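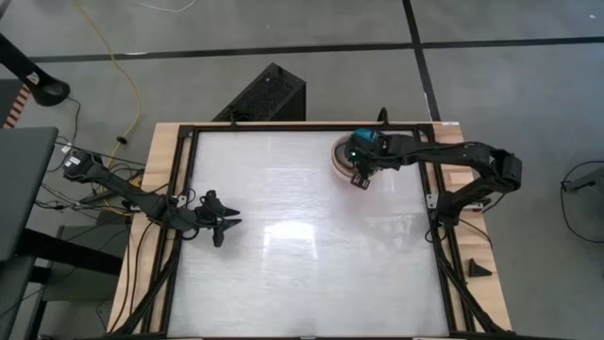 La mesa Prundov llegó al local en 23 piezas y con un manual que daba por hecho que uno había nacido sabiendo. Tiene tablero de madera clara y, encima, una superficie plateada con arrugas finas y una vocación de espejo que ningún catálogo menciona: a poca luz que haya, te planta un rectángulo blanco cerca del centro. El cuenco redondo del borde rosado vive casi al fondo, a la derecha, y de ahí no se mueve por acuerdo general.

El tablero
La veta queda a la vista en las tiras de fuera del marco negro. Le dimos aceite Sowa, dos manos. Duangjai Meesuk quería tres y todavía lo recuerda cuando viene.

La superficie
Pedimos "acabado liso" a Cusenow. Liso es, de lejos. Las rayas horizontales venían de serie y por 482 euros no íbamos a ponernos exquisitos.

El marco
Metal negro, un carril delgado a cada lado y una barra recta al fondo. Ajustarlo a escuadra nos llevó una tarde y parte de una amistad.

El cuenco
Por dentro es gris y con anillos. Duangjai lo llama el cenicero – en el taller no se fuma – y otros lo llaman la maceta.

El suelo
Gris. Antes también era gris, pero pagamos a Dreretti para que lo pintara.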